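Visit to the Szalai Footwear Forms Centre, Kastcombe
Report to members of the Drokard Leather and Footwear Society

Members of the Society were received at the Kastcombe premises of Szalai on 05/06/2026, following an invitation extended at our spring meeting. The purpose of the visit was to learn how moulded forms for boots and shoes are stored, checked and sent out to workshops, and to consider whether the Society's own collection at Eltville might be arranged on similar lines. The party was welcomed in the entrance hall and given a short account of the firm, which employs 55 people and supplies 129 workshops.

The tour began in the sample room on the ground floor. The room is carpeted and modest in size, and new shapes are brought to it before they are entered in the catalogue. Our hosts explained that the catalogue now runs to 400 patterns, of which 110 are in regular demand.
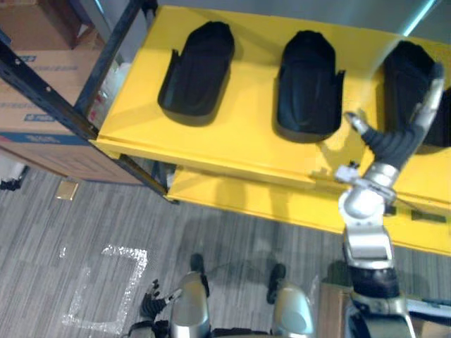

Imre Sipos
Visits Secretary

The arrangement of the shelving received a good deal of attention. Black mouldings are kept in a row on a bright yellow shelf, and several members remarked on how easily a dark shape can be found against such a colour. Our own shelves at Eltville are dark brown, and the older forms are difficult to tell apart in winter light. The firm chose its colour after a trial with staff, who were asked to fetch items from shelves painted in different shades.

Stock is held in cardboard boxes until it is called for. Members asked whether damp had been a difficulty, and were told that the building was re-roofed some years ago and that boxes are not kept against the outer wall during the winter months. Labels are written by hand and copied into a ledger at the end of each day. The Society's practice of numbering the forms themselves was thought to be sound, provided that the number is placed where it will not wear.

A discussion followed on the handling of finished pieces.
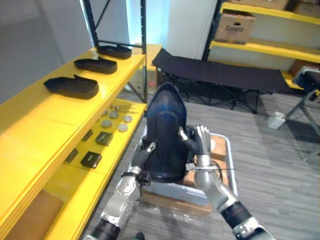
Our collection at Eltville has suffered over the years from being laid down on whatever surface was nearest, and scuffed toes are the most frequent entry in the repair book. At Kastcombe the matter is better ordered. A dark blue form stood upright in a shallow grey metal tray, and the Society could adopt trays of that kind at small expense. Small parts would also benefit from a fixed place, and I shall ask for prices before the September meeting.

The visit closed with tea in the upstairs office, where members were shown the pattern books and a number of letters from former customers. Szalai has kindly offered to lend two of the books for our winter display. Members wishing to join a second visit should give their names to the Visits Secretary. Stout shoes are advised, as the yard is uneven, and parking is limited to the lane beside the main gate.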